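Report for the period ending 21/05/2024
Grant line: Public demonstration and outreach
Submitted by the Belstead workshop to the Tanasarn fund

**Summary**

The open day went ahead as planned. We ran 24 demonstrations across the day, in blocks with a short break between them so the arms could be checked. Two blocks started late while we reset the control software. No session was canceled.

**What visitors saw**

The main item was the two-arm sorting table. Visitors picked a small part and a bin color, and an operator started the matching routine. We had planned to let visitors drive the arms themselves with the hand controllers, but the safety review asked for a barrier we did not have in time. That part moves to the next open day.

Wovura lent us staff for the welcome desk, and Geltolitz gave a short talk on maintenance. The talk was well attended and ran over – we should give it a longer slot.

**Spending**

The outreach budget was 3000. We have spent 1000 on printing, signs and refreshments. The rest is held for the barrier and spare gripper fingers. Quotes for the barrier are due by the end of May.

**The table**

The bins are now in their final layout for sorting work. Yellow, black and orange stand in a row on the raised wooden shelf, and a second orange bin sits directly on the tabletop to the left of it. Both arms are mounted on the frame, on opposite sides. 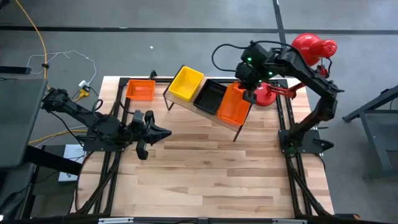
The routines were written for this layout, so we would like to keep it through the next period. Moving the shelf means teaching the pick and place points again, and that took most of a day last time.

**Next steps**

- Order the barrier once quotes are in
- Shorten the reset procedure between blocks
- Invite 12 school groups for the next open day
- Send the feedback forms to Tanasarn with the final accounts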